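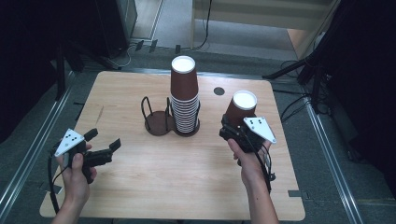 Cups, upside down: how Skedcombe lays out its drinks table

Bernadette Buckley has looked after the self-service drinks point at the Skedcombe reading rooms since it opened in June. The brief was narrow. Visitors help themselves, staff pass by twice a day, and whatever is put out has to stay tidy between visits. We asked her to go through the arrangement in detail, with Tormod Wikström, who supplied the table and worked out where things would stand on it.

Paper cups at Skedcombe are stored inverted, nested one over another in a double holder with wire uprights. Buckley regards the orientation as settled.

"The rim is what people drink from, so it goes downwards," she says. "You lift a cup by the base end. The hand touches the base and the wall, and the next cup is left with its rim covered. We did try them the other way up for a while. Dust got into the top one and people threw it away before using the second."

Her cups are brown with a white base. She did not choose them for the colour, though she finds it useful. Nested cups show only a narrow brown band between one rim and the next, and a cup that has been pushed in crookedly breaks the pattern. "You see it from the doorway. The bands should be even. If one is wide on the left and narrow on the right, the stack has been pressed down at an angle and those two cups will stick."

Sticking is the commonest complaint. Wikström puts it down to force. "A paper cup is a cone. Push one cone into another and the walls grip. People returning an unused cup tend to press it home, and then the next visitor pulls and brings up two or three." His advice is to lower the cup until it stops under its own weight and then let go. A cup that has gone on hard should be turned slightly before it is lifted, with the other hand resting on the wall of the cup below.

The holder has two round compartments, and one is normally left empty. This was the point on which the two of them disagreed at the start. Wikström had expected both to be filled. He had drawn up the table with a pair of equal stacks, on the grounds that the load would be balanced and the refill interval doubled.

Buckley filled both for the first month and then stopped. "With two stacks, people take from both. You come back to two half stacks, and you don't know which was filled first. With one, I finish it and start the other side. The old cups are used before the new ones. It also gives me somewhere to put a sleeve of cups down while I open it."

Wikström concedes the argument about rotation. On balance he is less willing to move. "A tall stack on one side wants watching. The uprights guide the lower part. They do very little for the top. I would keep the height down and refill more often."

The holder is placed towards the far half of the table, a little off centre. Wikström's drawing put it 115 mm further back. Buckley brought it forward after watching shorter visitors lean across to reach it, sleeves dragging over the surface. The near half is left free for pouring and for putting things down.

The table itself has a light wood-grain top and rounded corners. Wikström supplied it under his own Flarnateck label, and the corners were his condition for a room where people walk about reading. There is also a dark grey cable grommet set into the top, which Buckley did not ask for and has come to plan around. "It's a lip, however slight. A cup set down half on it will rock. I keep the holder clear of it and I ask staff to do the same."

Single cups left standing on the table are treated as a separate matter. Someone takes one, changes their mind and puts it down beside the holder. House practice is to return it to the stack only if a member of staff took it off in the first place. Otherwise it is discarded. The rule was written by Diệp, who ran the drinks point at the Billville site, and Buckley adopted it unchanged.

"It wastes a few," she says. "In our busiest month we got through 657 cups, and I threw out 80 that had never been filled. I would like that to be lower. I'm not going to lower it by putting doubtful cups back."

Restacking by hand is part of the induction for new staff. They take the cups down singly, inspect each rim, and build the stack again. Buckley has them use both hands, one to steady the column near its base and the other to place the cup. The movement should be vertical. Coming in from the side catches the rim on the base below and can fold it, and a folded rim leaks.

Wikström is working on a taller version of the wire uprights, with the loop carried further up the stack. Buckley has asked him to leave the front open, so that the bands stay visible and a hand can get round the cups. He has agreed to that. The height is still under discussion.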